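Collecting Picking Examples at Putside: Your Questions

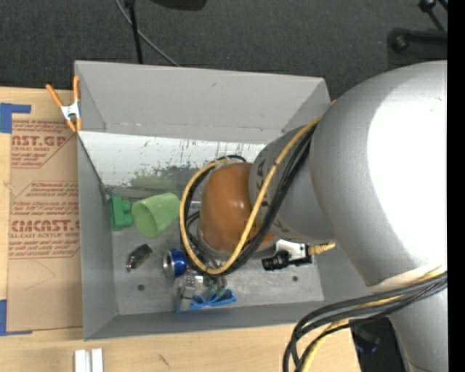 Amerley Kwofie
Data collection lead, Putside picking project
Updated 18/03/2019

I get a lot of the same emails from people who are about to join us for a collection block, so I've put my answers in one place. Write to me if yours is missing!

What counts as an example?

One attempt at one pick, start to finish, with the label that goes with it. The arm goes into the bin, tries for something, and either comes out holding it or doesn't. A block is 100 attempts. Please don't stop at 67 because lunch is ready (I've done it, and Nyarko, our logging tool, made me start the block over).

Do you keep the misses?

Yes, all of them! A learner that has only ever seen good picks has no idea what a bad one looks like. I'd say the misses from our first month taught it more than anything else we gave it.

What should I put in the bin?

A mix. I like a can, a plastic cup lying on its side, something blocky, something clear and shiny, and a few small things bunched together so they overlap. Clear plastic is a pain for the depth readings, so I always want some in there. No glass, no food, nothing with a blade.

Can I tidy the bin before I start?

Please don't. Tip the things in and leave them how they land. If something ends up hard against a wall, great, we're short on those.

How often do I change the objects?

Every 11 attempts you stir, and after 5 stirs you swap in a new set from the shelf. Nyarko beeps for both.

The bin is all scratched up. Should I get a new one?

No, leave it alone. The scrapes and scuffs on the metal are part of what the system has to see past, and a shiny new bin partway through a set would muddle things. Check that the orange-handled clamp is snug on the rim, though. If the bin shifts, the calibration goes with it and you'll have to run Sistine again, and that eats nearly an hour.

What about the cables?

Watch them. The yellow one loops out wide by the wrist, and the black bundle curls down right next to it. If a cable hides the thing being picked, still log the attempt and tick "blocked view." If one snags on the rim, hit stop and come find me.

How do I label a pick when two things come up together?

Call it a double. I know it feels like a win, but the folks at Arkila who train the model want those kept separate.

What if I get a label wrong?

Add a note with the attempt number and carry on. I go through the notes before anything gets sent over, and I'd much sooner fix a label than guess at one.

Can I use my own objects?

Sure, bring them by first so I can weigh them and add them to the list. The next intake is in May, and I could really use more soft things.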